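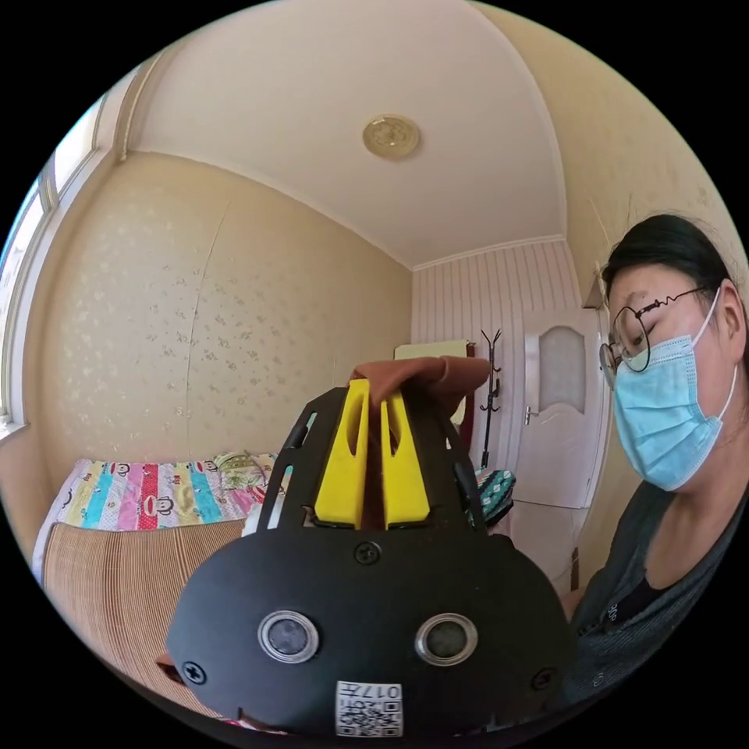

A firm that lends out hand-held grippers to people willing to tidy their own bedrooms with them has opened its service to households in Cultton, and says the recordings will help teach home robots to deal with laundry. How much they will help, and whom, is harder to pin down.

Dutudel began taking sign-ups on Wednesday. Customers, or "contributors" as the company prefers, receive a Jillex kit in the post, keep it for four weeks and use it to do ordinary jobs around the house. The Jillex is a gripper held in the hand, with two fingers that close on whatever is between them and a camera that records the job as it is done. The footage goes to Dutudel, which prepares it and sells it on to companies building robots for the home.

The household gets a payment for each recording that passes the firm's checks. Dutudel gets a licence to use the recording for as long as it likes.

The idea behind the kit is easy enough to follow. A robot that is meant to pick up a shirt needs to have seen a great many shirts being picked up, in bad light as well as good, on beds and chairs and floors. Doing that with full-sized robots is slow and expensive. A person with a gripper in one hand can get through a pile of washing far sooner, and the machine that later learns from it sees something close to what its own fingers would see. Hand-held grippers of this sort have been used in research for a while. Dutudel's pitch is that they are now simple enough to send to anybody with a letterbox and a spare evening.

Its sign-up page describes the work as "the chores you already do". That is a stretch. Folding a jumper with two stiff fingers is a different job from folding it with ten bendy ones, and anyone who has tried to pick up a single sock with a pair of kitchen tongs will have some idea of how it goes. The written guide that comes with the kit tells users to move slowly, to avoid covering the camera, to keep the fingers in view at all times and to start again if the item is dropped off the bed. A job that takes a minute by hand may take several with the Jillex. The payment is per recording and does not go up if the recording takes longer.

Jade Lemieux, who runs the household programme at Dutudel, said people got quicker with practice.

"The first shirt is always a bit of a fight," she said. "After that most people find a rhythm. We've had contributors tell us they put the radio on and it becomes quite relaxing."

Asked how many of the recordings sent in so far had been turned down, she said the company did not publish that. Asked whether a contributor would be told why a recording had failed, she said they would see a "quality status" in the app, and that fuller feedback was being looked at. At present the status is either accepted or not accepted.

That matters a good deal to anyone trying to work out what an evening of this would earn. Dutudel's advertised rate is for accepted recordings only, and without a rejection rate it is impossible to turn it into an hourly figure. Lemieux would not offer one. "People aren't employees, so we don't think about it in hours," she said. Contributors who have to fit the folding around their own jobs will probably think about it in hours anyway.

There is also a deposit. It is taken when the kit is sent out and returned when the kit comes back "in good working order", a phrase the terms do not spell out. Marks and scratches to the casing are said to be fine. Damage to the lenses or the fingers is not, and the terms leave it to Dutudel to decide what counts as damage. The firm says it has kept very few deposits. It did not say how many.
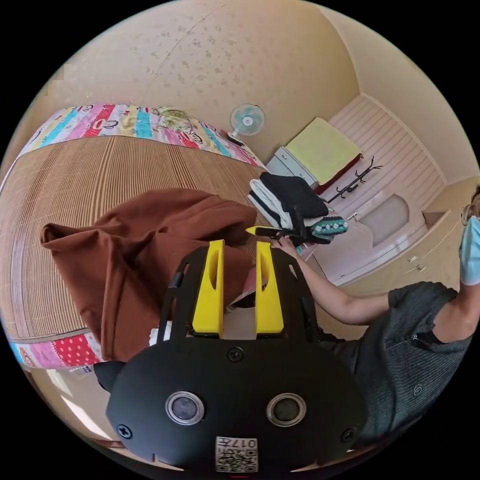

Clothes are where Dutudel wants most of its recordings, and it is frank that they are where home robots do worst. Cloth has no fixed shape. A T-shirt dropped on a bed will never land in quite the same folds again, and a sleeve can be underneath, inside out or caught up in something else. The firm asks contributors to use their own clothes and their own beds, and not to tidy the room first.

Bedrooms are also where people may be least keen on a camera. The wide view that makes the footage useful takes in plenty besides the fingers: bedding, walls, doors, whatever is on the shelf, and anybody who happens to be near the bed. Dutudel says faces are blurred by software before a recording is passed to a buyer, and that contributors are reminded to put away letters, bank cards and family photographs. The blurring is done after upload, on the company's computers, so the unblurred version has left the house by then. How long it is kept depends on which page one reads. The privacy notice says it is deleted "promptly". The contributor terms say it may be kept "where needed for quality purposes".

Lemieux said the two documents were written at different times and would be brought into line in June. In the meantime, she said, the privacy notice was the one to go by.

A contributor can ask for a recording to be withdrawn, but only until it has been sold. Once it is part of a set that a customer has bought, the terms say it "cannot reasonably be recalled". There is nothing in the app to show when that has happened. Someone who changes their mind has to write in and ask.

None of this is unusual in the trade, and Dutudel is at least open about selling the footage, where some apps bury that sort of thing well down the page. The agreement is written in fairly plain language. It is also 47 pages long, and the part about withdrawal comes near the end.

Who is buying is another question. Dutudel says it has customers among robot makers and will not name them. It has pointed to better results in its own tests when a robot arm was trained on Jillex recordings from real homes, compared with recordings made on a bench in its workshop. That sounds likely enough. The tests have not been published, however, and the firm would not say which items were used, how often the arm succeeded, or what was counted as success. A short film on its website has an arm folding a tea towel. A tea towel is flat, square and a good deal easier than a hooded top, and the film has a cut in the middle of the fold.

The company was asked whether an uncut version could be seen. It said one would be made available "in due course".

Households thinking of signing up may want to ask a few things before handing over the deposit. What share of recordings is accepted in the first week, when people are still learning? Who pays the return postage if the kit is faulty? Does everyone who shares the room have to agree, or only the account holder? On the last of these the terms say that the contributor is responsible for getting permission from others present, which in practice leaves one member of a family signing on behalf of the rest. Dutudel said it expected people to have "a sensible conversation at home".

Visitors are not mentioned in the terms at all. Lemieux said it would be best not to record while they were in the room.

Then there is the wrist. A gripper held out over a bed is not a great weight to begin with, but it is held at arm's length and the thumb or fingers are doing the same squeeze again and again. The guide suggests taking "regular breaks" without saying how regular. Dutudel said it had received no complaints of strain and was working on a lighter handle, for which it gave no date. Current contributors will be offered a swap when the new one is ready, though they will need to send the old one back first.

Sign-ups are open to adults living in Cultton, with one kit per address. Dutudel said it would decide whether to extend the service to other towns once the first kits had been returned.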